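Gorncombe Kitchen Store - Helpdesk
Ticket subject: Cutlery count does not agree with Pleditora after sorting
Opened: Jan 26, 2021
Category: Stock / Small items
Priority: Normal
Status: Closed (one point left open, see the end)

Description of the problem

Good morning. I am writing from the sorting table at Gorncombe. We keep knives, spoons, forks and chopsticks for hire, and also wrapped cutlery for take-away meals. The stock list is in Pleditora and the bins come from Sirko. Since the stocktaking in December the number in Pleditora is always higher than the number I find by hand, and I cannot find the reason.

Pleditora says 2,553 pieces for the group "Table small". My count by hand is 14 pieces lower. It is a small difference, I know, but it came back after every sorting and it was the same number again, so I do not believe that things are simply lost. If things were lost I would expect the number to grow.

What I do at present:

I tip the mixed pieces on the wooden table, spread them out so that they do not cover each other, and put them by kind in the bins. The knives with the pale green and light blue handles come first, because they are easy to see on the wood. After this the spoons, then the chopsticks, and the wrapped ones last. Then I count every bin and type the number.
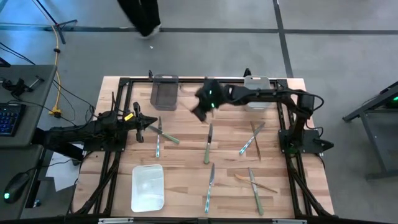 What I have tried already:

1. I counted the knives again, twice, and the second time I began from the other end of the row. Both times the same result, and the same as in Pleditora.

2. I looked under the table and behind the shelf. I found one teaspoon, but it is from the old pattern which we do not hire any more, so it does not belong to this group.

3. I closed Pleditora and opened it again, and I also tried it on the office computer. The number does not change.

4. I asked the dishwashing side if there is a basket waiting. There was none.

Could you please look if there is something wrong on the side of the list? I can send the export if you need it.

First reply from the helpdesk

Thank you for the clear report. Please do send the export. Before we look at the list, can you tell us three things:

Do you count the bins on the same day as you sort them?
Are any pieces kept in two bins?
Does the wrapped cutlery have its own line, or is it counted together with the spoons and forks?

We had a similar case from Hevthorpe, where one bin was counted by weight and the others by hand. Please check that no line in your list has the unit "kg".

Answer from Gorncombe

Export is attached. To your points:

Yes, the same day, always. I sort in the morning and count before lunch.

The chopsticks are in one bin only. The spoons are sometimes in two, when the first one is full, but I write both numbers on the same paper and I add them before I type.

The wrapped cutlery has its own line. It shows 525. The unit is "piece" for all lines, I looked at each one, there is no "kg".

I must add one thing about the bins. The labels from Sirko do not stay on. They are the small paper kind, and after some washing they come off at one corner and then completely. So at the moment I know the bins by their colour and their place: the white one, the blue-grey one you can see through, and the beige one. For me this is fine. But there is a second shift, and they do not put the bins always at the same place. I mention it in case it is connected.

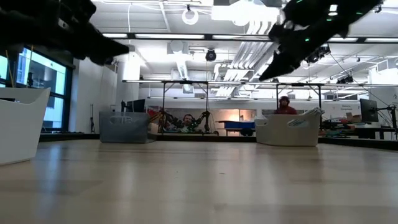
We agreed now that the bins stay along the sides and the back of the table and that the front part is for spreading. I made a short note with this and fixed it to the door of the store.

Second reply from the helpdesk

Export received, thank you. The list adds up correctly on our side, so the sum is not the problem. There is one thing we would like to ask about: the line "Chopsticks" has the unit "piece", but the article was created with the pack size 2. This would mean that Pleditora multiplies what you type by two. Do you type single sticks or pairs?

And one question about the wrapped cutlery: is one packet always one utensil, or are there packets with a fork, a knife and a spoon together?

Please do not change the article for the moment. If you change the pack size now, the old movements will be calculated again and we lose the trace of the difference.

Answer from Gorncombe

I did not change anything.

Chopsticks: I type pairs. The second shift, I asked them now, also types pairs. But when there is one stick alone, I type it as one pair because there is no other possibility in the field, it does not accept a half. The second shift leaves the single stick out. So it is not done the same way by everybody and this could be a part of it. To be sure I will count the sticks one by one today, without looking at my old paper. 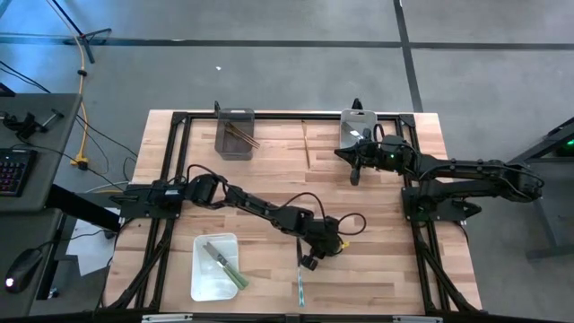

Counting chopsticks takes more time than all the other kinds together. They roll, and two lying close to each other look like one. In the smoky-grey bin they lie across on the diagonal, with the lower ends sticking out over the rim on the right side, and I think this is worth writing down, because the bin is simply too short for them. When somebody takes such a bin by the right side, a stick can easily be pushed out. I would like to ask for a longer bin for this article, if Sirko makes one. The knives and the spoons do not need it.

Result of the count: there are fewer sticks than the list says, and the difference is eight sticks, so four pairs. This explains more than half of the missing pieces. I am rather relieved, but it also means that six pieces are still to be found.

Third reply from the helpdesk

Very good, thank you for doing this. We agree with your conclusion for the chopsticks. We propose the following:

Create a new article "Chopstick, single" with the pack size 1.
Move the counted quantity to the new article.
Close the old article, but do not delete it.

We can do this from our side this afternoon if you confirm. About the longer bin, this goes to purchasing, and we have passed it on with your remark about the rim. We cannot promise when they will answer.

For the six pieces: you did not answer yet about the wrapped packets.

Answer from Gorncombe

I am sorry, I forgot this question. I confirm the new article, please go ahead.

Wrapped cutlery: most packets have one utensil. But when I looked carefully I found also packets of another sort, where a thin spoon and a fork lie one on the other in the same wrapping. From the outside you feel it better than you see it. In the count by hand I took each packet as one. I have now asked for the delivery note and it says that this sort is booked as two pieces per packet. I do not know since when we have it. It came probably with the replacement delivery in December, when the usual sort was not available.

To find them I did this: I put the wrapped ones in small groups on the table, flat, and took each packet between two fingers. The thick ones go to the side. It is slow at the start, but after the first group the hand knows it.

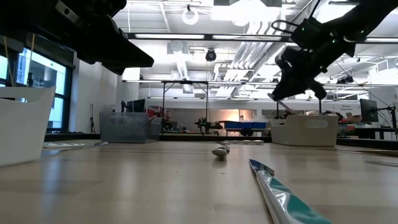
I found six thick packets. With two pieces in each, this makes six pieces more than I had counted, and the difference is zero. I counted once more to be sure and it stays at zero.

Please tell me how I should book them. I would prefer a separate line, because if they stay together with the others the next person will make the same mistake as I did.

Fourth reply from the helpdesk

Confirmed. We have created "Wrapped, double" as a separate line with the pack size 2, so in this line you type the number of packets. In "Wrapped, single" please type the packets too, with the pack size 1. The new chopstick article is also active. After saving, press "Recalculate group" once, otherwise the total at the top of the page still shows the old value until the next morning.

Answer from Gorncombe

Done. After "Recalculate group" the total agrees with my paper.

A small thing about the screen: the button is at the bottom of the page, under the list of closed articles, and I had to look for it quite long. If it could be placed near the total it would help.

Notes for the second shift (copied here so that they stay with the ticket)

Count chopsticks singly and type the number of sticks.

Feel every wrapped packet. Thick ones go in "Wrapped, double".

If a label has come off, write the kind on tape and put the tape on the short side of the bin. Do not use the inside, the tape comes off in the washing.

Lift the chopstick bin with both hands, from the left and from the front, until we have the longer one.

Old pattern teaspoons go in the box by the office door. They are not in Pleditora.

Closing remarks from the helpdesk

Cause 1: chopsticks typed as pairs, single sticks handled in two ways. Solved with a new article.
Cause 2: double packets counted as one piece. Solved with a new line.
Button position: passed on to Pleditora as a wish.
Labels: Sirko has offered a washable kind. A sample sheet goes to Gorncombe with the next internal post.
Open: longer bin for chopsticks, waiting for purchasing. Please write in this ticket if you hear nothing by the next stocktaking, and we will open it again.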